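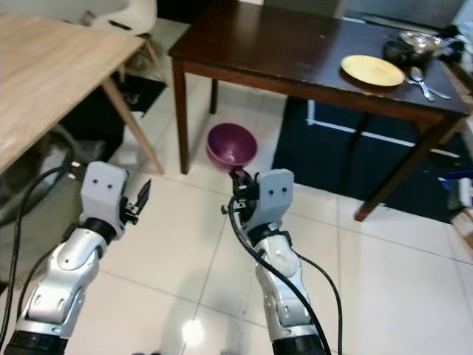

Garra de dedos finos ou garra macia pra mexer com louça?
Fórum > Manipuladores e garras > Comparativos

stepan_h
abril de 2023

Pessoal, estou há 5 semanas brigando com duas garras e queria opinião de quem já passou por isso. A tarefa é arrumar a mesa: tigela, prato, copo, talher, tudo coisa de cozinha normal. Os dois braços são iguais e o que eu troco são os dedos. Testei os rígidos e finos, em forma de placa, e um par de silicone da Ballano que me emprestaram.

Com tigela de plástico funda o dedo fino me ganhou. Você entra pela borda, fecha e pronto, dá pra levantar com ela inclinada mesmo. O silicone abraça bem o copo, mas na borda fina ele dobra e a tigela gira na mão. Já com talher deitado na mesa os dois me deixam louco, o garfo principalmente.

Alguém usa dedo rígido com alguma borrachinha colada? Vale a pena ou descola na primeira semana?

gautier_t
Uso fita de poliuretano nos meus faz tempo e aguenta bem, contanto que você limpe o dedo com álcool antes. Só não cole até a ponta! Deixa uns milímetros livres, senão você perde justamente a parte fina que entra embaixo do garfo.

E discordo de você no silicone. Se a tigela gira, é força de menos ou pegada muito longe do centro. Aqui eu rodei 33 pegadas seguidas com silicone e só perdi 2, as duas com prato raso.

stepan_h
Mas com que tigela, Thibault? Se for aquela de cerâmica grossa eu acredito. Plástico fino cede junto com o dedo, aí some todo o atrito. Aumentei a força e só consegui amassar a borda.

heather.maihi
Entrando na conversa pra falar de câmera, porque acho que metade do problema de vocês está aí. Eu tinha só a câmera da cabeça e o braço tapava o objeto bem na hora de fechar (que raiva que dava). Com câmera no punho você vê os dois dedos e o vão entre eles até o último instante. Em compensação os dedos ficam enormes e desfocados, e o foco fixo da minha não ajuda em nada de perto.

Ah, e cuidado com a pouca luz embaixo de mesa. Piso claro ainda vai, móvel escuro vira um borrão só. 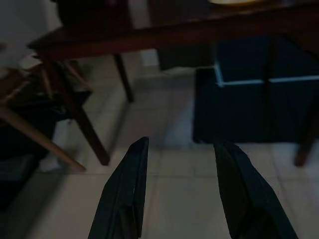
eustaquio_c
Dá pra usar só a câmera do punho e dispensar a da cabeça?

heather.maihi
Depende do que você quer pegar. Pra fechar a garra num objeto que já está na frente dela, a do punho resolve sozinha. Pra achar o objeto na mesa, ou pra saber onde está o outro braço, você vai sentir falta da visão de cima. Eu fiquei com as duas e não volto atrás.

urs_buehler
Eu volto, hehe. Tirei a câmera do punho do meu Clurnum e fiquei muito mais feliz. O cabo enroscava no antebraço toda vez que eu girava a última junta além da conta, e por causa disso eu limitava o movimento. Coloquei uma segunda câmera fixa de lado e pronto. Pra mim câmera no punho é moda.

heather.maihi
Moda, Urs?? Passa o cabo com folga, prende em dois pontos e deixa uma alça grande no cotovelo. O meu não enrosca mais. E câmera fixa de lado exige calibrar de novo cada vez que alguém esbarra no tripé, o que no meu laboratório é todo santo dia.

urs_buehler
Tá, o tripé eu te dou. Parafusa na parede.

stepan_h
Aproveitando o gancho da câmera, fiz mais uma comparação ontem à noite, com os dedos rígidos e a luz baixa de propósito. Queria ver até onde a imagem do punho aguentava sobre madeira escura. Parado, até que vai. Com o braço andando rápido, tudo que está perto vira risco e o detector perde a borda da mesa.
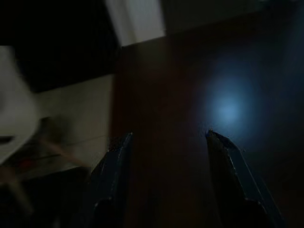 Daí baixei a velocidade de aproximação só nos últimos 18 centímetros e mantive o resto como estava. Melhorou bastante! O controlador da Hägglund deixa definir isso por trecho, no da Drultbridge eu tive que fazer na mão, quebrando a trajetória em pedaços. Se alguém souber um jeito mais limpo no Drultbridge me conta, por favor, que meu código está uma vergonha.

eustaquio_c
No Drultbridge tem um parâmetro de escala de velocidade por ponto de passagem, só que fica escondido no menu avançado. Você marca o ponto de pré-pegada e põe a escala a partir dele. O único chato é que ele zera quando reinicia, então salva no perfil.

gautier_t
Baixar a velocidade é remendo, hein. Eu mexeria primeiro na exposição. Trava o tempo curto, sobe o ganho e aceita o ruído, o detector engole ruído muito melhor do que borrão.

stepan_h
Vou tentar as duas coisas. A fita de poliuretano já encomendei, deve chegar em maio. Thibault, qual espessura você usa?

gautier_t
Meio milímetro. Com um inteiro a garra já não fechava direito no cabo da colher.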